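An Afternoon With the Robots at the Cleten Open Day

February 2024 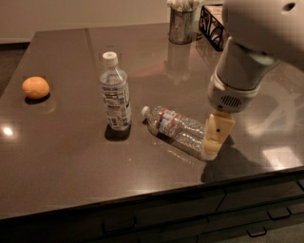 5 min read

So I finally made it to the Cleten open day in Talstead! I've had it on my calendar two years in a row and missed it both times (once for a cold, once because I drove to the wrong end of the industrial park and gave up). This year I left early, parked badly, and got in with a paper sticker on my coat that said 23. I thought it was my visitor number. It was my group number, so I spent the first part of the afternoon trailing along with the wrong people.

I should say up front that I'm not an engineer. I fix up old radios and I read a lot, and that's as far as it goes. But I love watching machines do things, and I especially love watching them do things I never think about, like picking up a bottle that's lying on its side.

Which brings me to my favorite stop. They had the arm working over a shiny dark tabletop, with drawers underneath and a couple of everyday things set out on it: an orange, a water bottle standing up, another water bottle lying down. I'd been expecting something like a factory line, with cages and yellow tape, and it felt a lot more like somebody's dining room. I stood close enough to hear it move (a sort of soft whine, like an electric toothbrush in another room).

I took my picture when it had a finger up against the bottom end of the bottle that was lying down. Look at how blocky that finger is! I don't know why I pictured robot hands as delicate. It's a big beige angular thing, and here it is touching one of those thin crinkly bottles that I manage to crush just by opening them.

The guide asked us which of the objects we thought gave them the most trouble, and everybody in my (wrong) group said the orange, me included. It rolls, right? But she said the clear plastic was the real headache. You can see through it, it throws little glints all over the place, and the shiny table makes things worse by handing the cameras a second copy of everything upside down. I went back to my photo when I got home and sure enough, there's a faint orange under the orange. I hadn't noticed it at all while I was standing there. My brain just throws that stuff away, I guess, and the robot has to be taught to.

Somebody asked why they don't just put a cloth down. She laughed and said that's what visitors always ask, and that people at home have shiny tables. Fair enough.

The software they use for all this is called Sovar. There was a screen off to the side where you could scroll through old tries, and the one that was up when I got there was number 345. I wanted to sit down and go through every one of them, but there was a line of kids behind me and they were much better at the touch screen than I was.

Then there was a short talk in the big room upstairs, and I'll be truthful, I drifted a bit in the middle. It was mostly about how they decide what to practice on. The part that stuck with me was about grip force. If you squeeze a full bottle and a nearly empty one the same way, you get two very different results, and the arm may not know which one it's got until it's already got it. I tried this in my kitchen last night with my eyes shut. I recommend doing it over the sink.

I asked one question, which was whether the arm ever gets faster at a job after it has done it a lot. The answer was long and I followed maybe half. What I took away is that it doesn't get better by itself just from repeating, somebody has to take the tries and train on them, and then you load the new version and see. Sometimes the new version is worse at something the old one did fine. That made me like the whole thing a lot more, for some reason. I've had radios like that.

They also had an older machine called Baxter parked in the lobby, switched off, and I'm pretty sure it got more selfies than anything else in the building. I took one too. It's blurry and my eyes are closed so it's not going up here.

A few notes if you're thinking of going next time. The coffee was free but ran out fast. The lot behind the building is bigger than the one in front. The tour groups are small, so you do get to stand close and ask things, and the people who work there seemed happy to keep talking long after the schedule said they should stop. Wear a sweater, the demo rooms are cold. And read your sticker!

I have a couple of pages of scribbled notes on the talk that I still need to decode, and if I can read my own handwriting I'll put those up next week.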